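Section 3: Finger does not close fully (fault 288)
August - Hashini Siddiqui

Fault 288 means one finger of the hand-held gripper stopped short of its closed position. Readings logged after the fault are not valid.
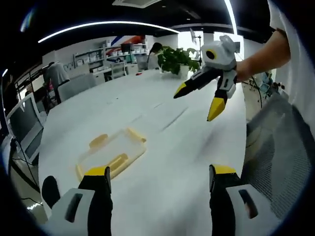
The fault shows up most often during lid and clip work, when the operator squeezes hard at an angle and the finger linkage rides up on its stop. The trigger may still feel normal.

CAUTION: Do not pull on the fingertips to free a stuck finger. The linkage can snap shut. Keep your free hand clear until the power is off.

1. Release the trigger and set down anything you are holding.
2. Stop the recording in Prisik. Mark the take as faulted - do not delete it.
3. Switch off the gripper and wait for the status light to go out.
4. Move both fingers by hand from the base, never from the tip. They should travel the same distance.
5. Look for grit or a bent pin at the linkage. Wipe with a dry cloth. Do not oil.
6. Check that both tips are seated. Replace any tip that turns under light thumb pressure.
7. Power on and run the close test 3 times.

Note: If the display shows 517 after step 7, the position sensor has lost its zero. Go to Section 4 before using the gripper again.

If fault 288 comes back the same day, tag the gripper and send it to Evelien Postma at Vendbridge with the log file. Linkages past 1000 hours are replaced, not adjusted.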